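How Do You Teach a Robot to Sort Snacks?

I spend a lot of my time at Flurnberg, the workshop where a bunch of us build things. Right now we're building a snack sorter called Katlow. Its job sounds super easy: take a snack out of one bin and put it in another. You could do it half asleep! For a robot, though, a wrinkly wrapper is a tough puzzle — it bends, it crackles and it shines.

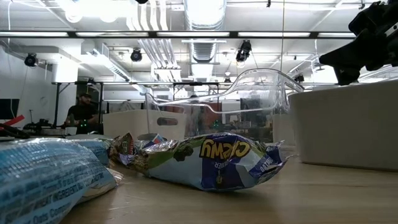
Crinkly, shiny and upside down: a tricky thing for a robot to grab.

Think about how you pick up a granola bar. You look, you reach, you squeeze just enough. Katlow has to do all of that with motors, and every motor needs to be told how far to turn. We use 2 arms, so one can work on the left while the other one takes care of the right. They're bolted to a metal frame, and the cables run down the sides (I spent a whole evening in November on those cables).
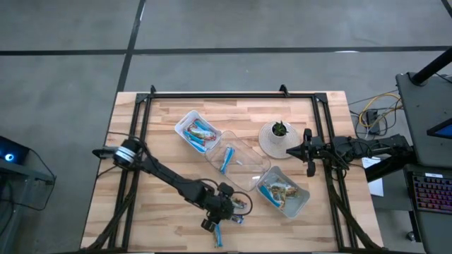 Why Squeezing Is Hard

Robot fingers don't feel things the way yours do. If they press too softly, the bar slips. If they press too hard — crunch, you've got crumbs! My first squeeze setting was 40, and I ate a lot of crumbs that night. I'm down to 16 now, with soft pads on the way, and long bars like to be held by one end. 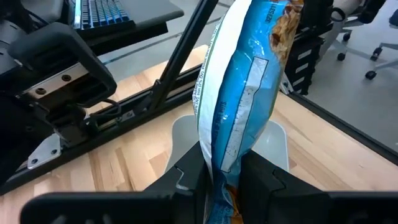 Kotian wrote in to ask whether the same fingers could pick up a grape. I'd love to try it, but I'd start with a setting way lower than 16 and keep a paper towel handy!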